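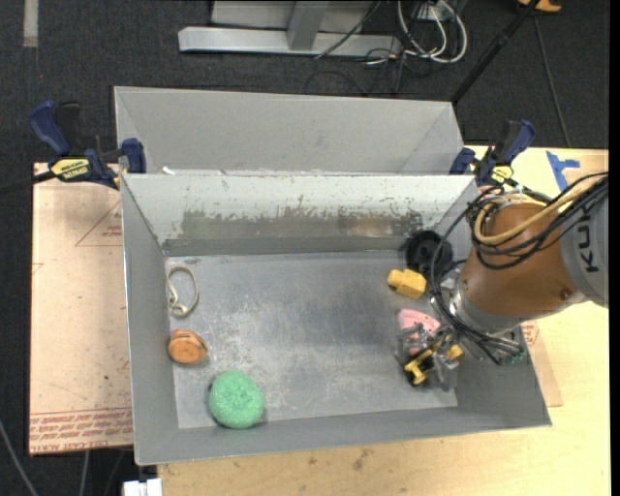 ## 4. Teaching Skenis where the bin is

By now you should have the Skenis service running on the cell computer, and the arm should answer when you press **Ping** on the status page. If it doesn't, please go back to section 3 and sort that out first. The steps in this section move the arm, and we would like you to trust the connection before you start.

The planner needs two things from you: where the walls of the picking bin are, and what the empty floor looks like to the depth camera. Everything else, from grasp scoring to the path in and out, is worked out from those. Set aside a quiet half hour for it the first time. After that you'll be surprised how quickly it goes.

### 4.1 Before you start

Clamp the bins so they can't creep. Bar clamps at the sides do the job well, with a jaw pressed up beside the bin corner and the handle turned away from the arm's path. If you use two bins, one in front of the other, push them together until the rims meet and call the one nearest you `bin_front` in the settings. The names matter later on, when you set up transfers.

> **Caution:** Keep the speed override at its lowest setting for this whole section, and keep the pendant in your hand. The planner does not know about your bin walls until step 6 is done.

### 4.2 Marking the walls

1. Take everything out of both bins.
2. Open **Workspace > Bins** and choose **New bin**.
3. Jog the gripper to the first inside corner and let the fingertips come down just level with the rim. Press **Store corner**.
4. Do the same for the other three corners, going clockwise. The order is important, and the page will grumble at you if two edges cross.
5. Jog to a clear spot near the middle of the floor, lower the fingers until they just touch, and press **Store floor**.
6. Press **Build walls**. The bin shows up in the 3D view as a see-through box. Compare it with the real one from a couple of angles before you accept it.

**Note:** The planner treats the cable bundle and hose as a soft sleeve around the wrist, and the default sleeve is 85 mm thick. If your cables hang in long curves toward the gripper, as they do on many cells, raise `sleeve_radius` a little and build again. A sleeve that is too thin gives you lovely short paths, right up to the moment a cable catches on the rim.

### 4.3 Capturing the floor

1. With the bin still empty, move the arm to its home position and press **Capture background**.
2. Look at the result. Scratched metal gives patchy depth, and worn or shiny areas can show up as holes. Small holes are fine - the Moffat filter fills them in for you.
3. If there is one large hole, turn off any lamp that shines straight into the bin and capture again.
4. Save. The log should end with `background ok` and a point count. Ours reads 2962 on the small bin and 2373 on the shallow one, but yours depends on the bin and camera height, so write it down for comparison.

### 4.4 A first try with objects

Put in a handful of mixed things and push several of them close to the walls. A round scrubber, a looped strap and something blocky make a good starter set. Objects against a wall are the hard case, so it's worth seeing early how the planner copes.

Press **Plan only**. Each candidate grasp is drawn in green, or in gray if the fingers or the sleeve would touch a wall. When you're happy with what you see, press **Run one** and keep your thumb near the stop button.

If every candidate near one wall is gray, store that wall's corners again. They are usually a touch too far in. If the grays are spread all over, check that you picked the right gripper model under **Tools**. Jarnbridge cells come with `illcombe_2` selected, and it has wider fingers than most.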